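Perguntas frequentes sobre o conserto e a conservação de calçado e artigos de couro

Que tipo de peças aceitam na oficina Hetdale?

Aceitamos quase tudo o que tenha couro, camurça ou material sintético: sapatos, botas, malas, cintos e até uma ou outra capa de guitarra que nos aparece de vez em quando. Se tiver dúvidas, traga a peça e conversamos ao balcão com toda a calma (há sempre um banquinho para quem quiser esperar sentado).

Quanto tempo demora um conserto?

Depende bastante da época do ano. Uma troca de capas costuma ficar pronta no próprio dia, mas meias solas e costuras levam seis dias úteis. Em março, quando toda a gente vem arrumar o calçado de inverno, pedimos um bocadinho mais de paciência, até 13 dias.
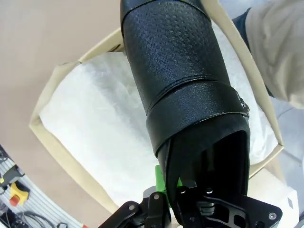
Posso engraxar qualquer couro com o mesmo creme?

É melhor não, e olhe que esta é a pergunta que mais nos fazem! O couro liso gosta de um creme nutritivo, aplicado em pouca quantidade e com um pano macio. Nós usamos o da Flurnetti há muitos anos. A camurça e o nobuck só querem escova e um spray próprio, e o verniz contenta-se com um pano húmido.

As minhas botas apanharam uma grande molha. E agora?

Primeiro, nada de aquecedores nem de secador. Encha-as com papel de jornal, troque o papel ao fim de umas horas e deixe-as deitadas de lado, à sombra. Depois de bem secas, passe-lhes creme.

Quanto custa mudar um fecho?

Um fecho Sistell até 50 cm fica em 61 euros, já com a mão de obra. Para fechos mais compridos fazemos orçamento, sem compromisso nenhum.

Fazem recolha ao domicílio?

Por enquanto só no bairro, às terças de manhã. Basta telefonar na véspera.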